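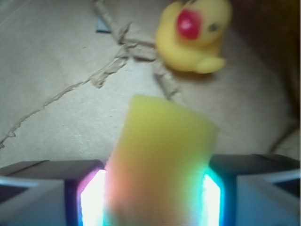 Second gripper or spare finger pads: where should the money go?

Posted by Seon-mi Han, Fri 6 September

We run a small sorting bench at Sulport. One arm, one gripper with lit pads, and a steady diet of sponges, rubber ducks and anything else soft enough to survive our programming. I have 700 pounds left in this year's equipment budget, and if I don't spend it by the end of the month it goes back to the people who bought the beanbags.

The choice as I see it is a second-hand gripper from Dindov, which would eat the lot, or sets of replacement pads from Flotetex, who want a minimum order of 4 sets and take 14 days to deliver. Our current pads still work. They have also been on since August of last year, and I don't trust anything that has worked here for that long.

The other expense is the work surface. We use brown cardboard and paper because it costs nothing, and it rips. I keep being told that a proper mat would be a sensible purchase. I keep finding that sensible purchases start at the price of a nice dinner and go up. Is it worth it, or do I carry on raiding the recycling?

Hye-jin Yoon

Pads. A second-hand gripper means second-hand pads, so you would be ordering from Flotetex by Christmas anyway, only poorer. Ask Dindov whether the price includes the cable and the mounting plate. I asked them that once and the reply took seven working days and was "no".

As for the surface, I wouldn't budget for a mat until you know what you'll be picking up next year. Ours had a handsome dark mat and then we moved on to dark objects. Torn paper is fine for sponges if you change the sheet before the creases get big enough for a finger to catch. Put a roll of heavy paper on the order, write it down as "consumables", and see if anyone blinks.

This is the sort of state I'd call due for a change: 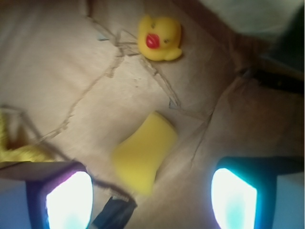
Sponge between the fingers, duck further up, paper creased and torn.

One more thing for your sums: keep a bit back for postage and for whatever snaps in the week after the budget closes. I hold back a tenth. It has never been enough, but it makes me feel like a person with a plan.

Na

get the gripper. pads are boring and you can't show visitors a box of pads

Seon-mi Han

Thanks both. Pads and a roll of paper it is, with the leftovers in a column marked "contingency". Na, I did put your argument to my manager, who found it more persuasive than mine, so the gripper is on next year's list.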